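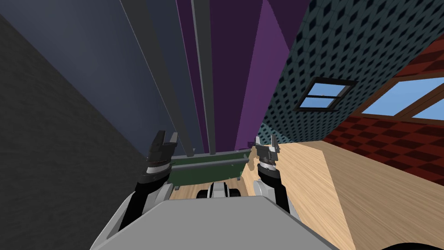
**Figure 1.** Simulated view from the robot's own position, with both grippers open on either side of a long green board. A light wooden surface lies to the right.

## 4. Changes to Work at the Sturgate Site

### 4.1 Setting

The Sturgate site of Lerketti repairs and refits storage furniture for offices and schools. At the start of the study it had 89 employees on two shifts, most of them at benches where boards are sorted, checked and passed on for finishing. In November, management announced that a two-armed robot would take over part of the board handling. The trial was to be prepared in simulation, under an internal project named Keken, before any machine was placed on the floor.

Our interest is in this period of preparation. Studies of automation at work often begin when the equipment arrives and compare the weeks before with the weeks after. At Sturgate many of the changes that employees later described had already taken place by then. Duties had been moved, a new job had been written, and workers had formed firm views of what the robot could and could not do, all on the basis of sessions run on a screen.

### 4.2 The simulation desk

The simulation desk was set up in a former supervisors' office next to the sorting area. Two bench workers per shift were released from their usual duties to operate it. They controlled the two simulated arms with a pair of handheld controllers, and each attempt was saved and given a grade. Over the period of the study the desk recorded 1335 attempts.

The simulated rooms were not models of the Sturgate floor. They were generated settings with plain furniture and brightly colored walls, and the layout was varied between batches. Managers regarded this as a technical matter and did not raise it when the desk was introduced. For the workers it became one of the main subjects of discussion. Several said in interviews that they had expected to see their own bench, and that the unfamiliar rooms made it hard to judge whether their skill was being recorded or merely their patience with the controllers.

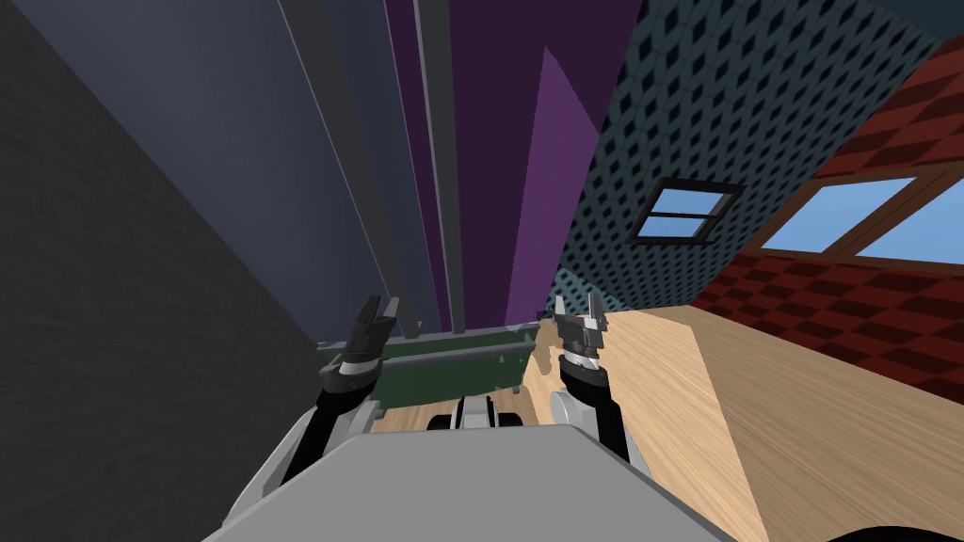 Operators also had to learn a different point of view. At the bench, a worker who is unsure of the position of a board leans over or walks to the other end. At the desk the main view was fixed to the robot's body, and the arms themselves could hide the part of the board that mattered. Operators spoke of "working past the hands." Those with long bench experience were not faster at first than newer colleagues, and some found this discouraging. One operator with many years in sorting told us that she had been asked to teach the machine and had spent the first week being taught by it.

The company's training plan allowed one afternoon for this adjustment. In practice, operators needed longer, and the additional time was taken from their bench hours. The sorting area was not given extra staff to cover the difference. Colleagues who had no part in the project therefore met it first as a heavier load at the bench - a point that appears in almost every interview from the early shift.

### 4.3 Grading and judgment

Each saved attempt was graded as usable, usable in part, or not usable. The written guide listed 2 conditions for the top grade: that the object be held securely and that it be left in the requested position. Workers considered this too narrow. In their own trade, a board that ends up in the right place may still have been handled badly, for example if it was dragged along its edge. They began to add notes to the grading sheet, first in the margin and later in a column they had drawn themselves.

We examined 200 of the graded sheets. The added notes dealt mainly with three matters: the point at which the board was gripped, the use of one arm where an experienced worker would use two, and contact with nearby surfaces. None of these had a place in the official guide. The project team adopted the extra column after a joint meeting, and the notes were from then on passed to the technical supplier, Thân, together with the grades.

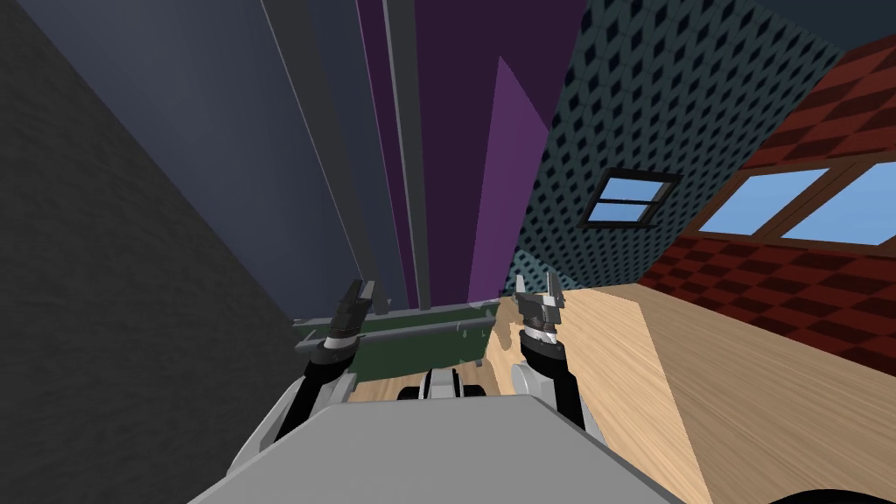 **Figure 2.** The simulated room with the two arms raised and a low green object ahead of the grippers. A gray rod or handle runs across its front.

The adoption of the column had consequences for the standing of the operators. Their notes were now read outside the site, and questions came back to them by name. Two operators described this as the first time in their employment that a technical partner had asked for their opinion. Others were more cautious. They pointed out that the notes set down, in writing and in detail, knowledge that had so far been held only by the people at the benches, and they asked what the company would owe them once it had been handed over. Management had no prepared answer. A short agreement was drafted in which desk hours counted toward the next pay grade, but it did not address the use of the notes after the end of Keken.

### 4.4 Distribution of the new work

Access to the desk was not even. The posts were offered by shift leaders, who tended to choose workers they believed would be comfortable with the controllers. Late-shift employees were underrepresented, partly for the plain reason that the project team left the building at 5 p.m. and questions raised after that hour waited until morning. Part-time workers were not approached during the first round.

Those left out did not, for the most part, object to the robot. Their complaint concerned the job that had grown up next to it, which was seated, quieter and better regarded than sorting. When a second round of places was opened, the site agreed to post the vacancy on the notice board and to hold the selection talks during both shifts. The effect of that change on who applied is taken up in Section 5.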